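Shelf spacing and cloth storage

24/10/2025

Second round of notes on the drinks shelving. The two Pluta units went up against the back wall side by side, feet leveled separately because the floor drops 3 mm toward the door. Each has three tiers. I set the vertical spacing at 30 cm, which clears the tallest bottle cap with room to tilt it out from under the tier above.

Stocking order is by cap color first and label second. It sounds fussy, but a gap shows up faster in a block of one color than in a mixed row. Cola has red caps and goes in the middle, next to the tea. Dark bottles go on top. The bottom tier takes whatever is left, water included, and I have not found a rule for it that survives a week.

The tables are a separate problem. I ordered white Mominetti tops with rounded corners, 90 cm deep. They wipe down well and show every crumb. Cloths are stored by color: green on the main table, blue on the one to its left, gray on the lower shelf of the side unit. Blue gets folded. Green is the one in constant use and rarely does. 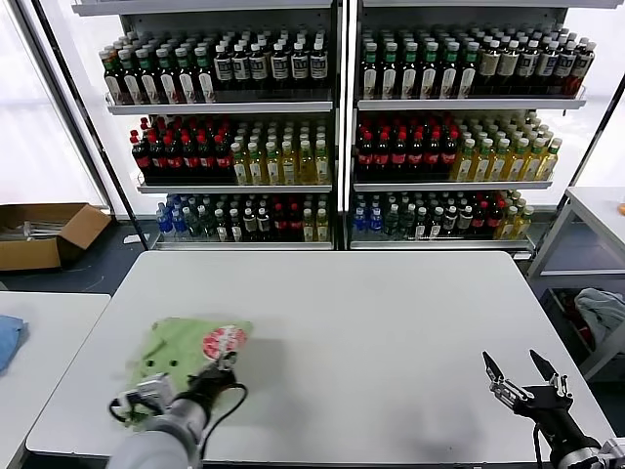 Green cloth on the main table, drinks shelving behind.

Still open: the side unit. Its lower shelf holds the gray fabric plus some dark red items that need a bin of their own. Munetti sells one that should fit, but the listing gives only the outside width. I will measure the shelf again in November before ordering.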